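Speaker notes - "Four cells and a lot of baubles: what we learned gathering demonstrations"
Manikandan Varghese, Breltton
May 31, 2026

Slot is long enough if I don't ramble on the glove story. Water within reach. Clicker in the left hand, because the right one waves about.

SLIDE 1 - Title

Say hello, say thank you to the organisers, say where Breltton is (people always ask). Mention Manikandan Thampi straight away. Yes, same first name. In the lab he is Thampi and I am Varghese, and that's how I'll refer to us today. He built most of the collection software and I did most of the driving, so anything clever about the logging is his and anything odd about the arm movements is mine.

One line on what the talk covers: how you get from "we'd like an arm to learn this" to a pile of examples that a model can really learn from. I won't say much about the model itself. There are better talks on that and I plan to sit in the audience for them.

SLIDE 2 - What we set out to do

The project is called Erkutetti. Two arms, one small workspace, everyday things to pick up, hand across and put down. Each example is a person driving both arms through one task from start to finish, with the cameras and the joint positions saved together. We call one of those an episode. The model sees the pictures and the positions, and has to guess what the arms should do next.

We have four cells. They share the same arms and the same software, called Lobo. (Pause here. Somebody will ask what Lobo stands for. It doesn't stand for anything, Thampi just liked it.)

The first round had 100 episodes. We were so pleased with ourselves! We trained on them, ran the result, and the arm went confidently to the place where the object had been in most of the episodes. It did this whether or not there was an object there. Wait for the laugh, then move on, as the point matters: it had learned our habits. I always set the tray down in the same spot. I always started with the left arm. I was the pattern.

SLIDE 3 - The cell
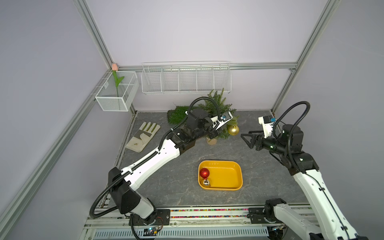
Layout is the part of the job I've come to love, and I'd like to spend a good few minutes on it. Before we record a single episode we decide what stays put and what is allowed to move, and we write that down. The walls, the rails and the baskets are the fixed part. Then come the things the task needs, and then the things it doesn't need at all. In the tree task the ornaments and the yellow tray matter and the work glove lying over on the left doesn't, but the model has no way of knowing that until it has seen enough episodes with the glove turned this way and that. So we shift the extras too, and we shift them as often as the real targets. Same goes for the tulip in the corner basket. If you only ever vary the thing you care about, the model can lean on everything else to work out where it is.

Ask the room: who here has a "reset" step written down? Last November, when I gave an early version of this to a much smaller group, hardly a hand went up. I think it deserves as much care as the episode itself. Our reset used to be "put it back how it was". Now it is a card drawn from a shuffled stack, and the card tells you where each thing goes. It's slower and a bit annoying at the end of a long afternoon. The results were so much better that we never went back.

Don't forget to mention lighting. We leave the blinds however they happen to be. Early on we shut them every time for neatness, and the first sunny afternoon with them open was a very humbling one.

SLIDE 4 - Driving two arms at once

This is the fun bit, so slow down and enjoy it.

Driving one arm is easy to pick up. Driving two is like patting your head and rubbing your stomach, for about the first day, and then something clicks and you stop thinking of them as separate. The trouble is that good drivers get fast, and fast drivers skip the small pauses a learner needs. We looked at Thampi's best episodes next to those of a new starter, and the new starter's were more useful in several ways. She stopped before each grasp. She lined the fingers up, had a look, then closed them. You could see the decision in the data.

So now we ask drivers to do three things:

Come in from a little way off, so the wrist camera gets a decent view of the object on the way.
Settle before closing the gripper.
If a grasp goes wrong, carry on and fix it in the same episode.

That last one was a big argument between us. I wanted clean episodes only. Thampi wanted the messy ones kept, and he was right, and I have promised to say so in public. An arm trained on perfect runs has never seen itself a centimetre to one side, and has no idea what to do about it. We keep recoveries now and tag them.

Round things are the best test of all this. A ball gives you hardly any room for error on where the fingers meet it. And a mirror finish is lovely trouble for the cameras, because the whole cell shows up in the surface, bent out of shape.
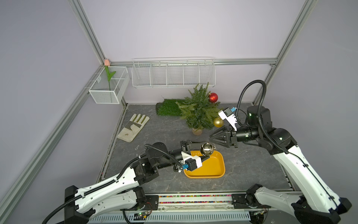

Handing something from one arm to the other is harder still. The driver has to decide when the second arm has a firm enough hold for the first to let go, and everyone decides that differently. Some people wait ages. Some let go almost at once and get away with it. We tried writing a rule and nobody could follow it while also driving. What worked was a practice session at the start of each shift, with both drivers watching each other and talking through the moment of letting go. The timings drew closer together without any rule at all - my favourite finding of the whole project, and it cost us a few cups of tea.

SLIDE 5 - Labels and notes

Short slide. Every episode gets a plain sentence saying what the task was. Drivers write it before they start, so that the sentence says what they meant to do. If you write it afterwards you end up describing what happened, and for a failed episode those are two quite different sentences.

There is also a free text box. Please have a free text box! Ours has caught a loose cable, a camera knocked a few degrees round, and a driver who had swapped left and right on the controls for an entire morning. Read out a couple of the funnier entries if time allows, printed sheet in the folder.

SLIDE 6 - Numbers

Total for the tree task so far: 700 episodes. Of those we threw out 39. Talk through why. Most were recording faults, where one camera dropped frames and the pictures no longer matched the joint positions. A handful were the driver starting the wrong task. None were thrown out for being ugly.

Stress that the count on its own says very little. The second 100 episodes, with the shuffled cards, did more for us than the first 100 by a long way, and it was the same people using the same arms. If someone asks for a recommended number, be polite and don't give one. It depends on how much the layout moves.

SLIDE 7 - Skiststead

Skiststead is our checking tool. It plays back a batch of episodes side by side and lays the start positions of the objects on top of each other, so you can see at a glance where the gaps are. Demo if the wifi behaves, otherwise use the recorded clip. The map for the tree task has a bare patch near the front right, and I'll own up to that one. It's an awkward reach and we were all quietly avoiding it, even with the cards. Thampi has since added extra cards for that corner, to general groaning.

SLIDE 8 - What's next

Soft things. The glove graduates from clutter to target, and I can't wait. It has no single right place to grip it, and it changes shape as soon as it's lifted, so I expect drivers to disagree wildly. We'll collect from several of them and keep the disagreement in.

Mixing tasks. At present each batch is a single task. We'd like a driver to tidy, hand over and place in one long episode, with the sentence for each part logged as they go.

More drivers. If you are nearby and fancy an afternoon on the arms, come and find one of the Manikandans at the break. Either will do.

QUESTIONS - likely ones

Why not do it all in simulation? We use some. It helps for reaching and is much less help for contact, at least with our set-up.

How long before a new driver's episodes are usable? From the first day, in our experience. See slide 4.

Do both arms need their own wrist camera? We think so. Offer to show the comparison clip on the laptop afterwards.

Can we have the cards? Yes, they're a printable sheet. Take email addresses on the clipboard and remember to bring the clipboard home this time.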